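Porness Grasping Data Collection
Progress report to the Plevine program office, December

Collection resumed once the second cell was wired. The Limsakul set now holds 3397 grasp attempts, against 2898 at the last report, a gain of 299 from cell one and 200 from cell two. The target for the period was 500, so we finished one short. Labels are complete for cell one. Cell two labels are still being checked, and that work should close by Friday.

Spending is within the approved budget. The one unplanned cost was a replacement set of gripper fingers. We ask to move the remaining travel money to storage, as the depth recordings take more space than we planned for.

The Flurkamska baseline was retrained on the larger set. It does well on boxes and poorly on thin or shiny items, so the next block of attempts will lean toward mixed clutter. Object choice matters more than volume at this stage. A bin load with orange-red sunglasses, a small yellow toy vehicle and a white rounded bottle or jar gives the model very different shapes to pick from at close range. We also want more attempts on items near the walls, where the arm has less room to approach. The bin will stay in use through the next period, with its scratched floor and the worn paint on the divider, so that new recordings match the old ones.
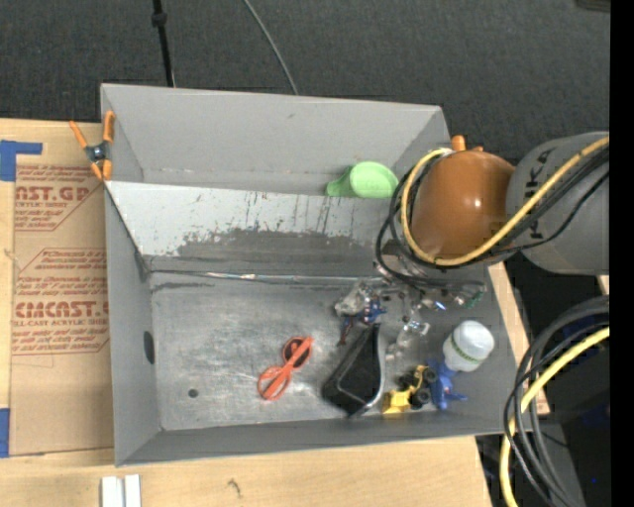
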